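Robot club, week 3: the plant exercise
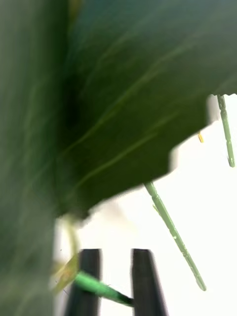 One of our members told me after the meeting that the leaves are much harder than the stems, and that I should write this first. I agree. A big leaf comes near the wrist camera and then the picture is mostly green, so whoever is driving must remember where the stem was.

Our club in Dernby is preparing for the Vellitz student contest. Each team has 900 seconds and gets 9 points for every stem it places correctly. I wrote 200 lines of code for the slow closing of the fingers, and I am still not satisfied with them. In July we used only blocks, and I miss them a little.

Next time we will try a lower speed near the leaves.

18/08/2023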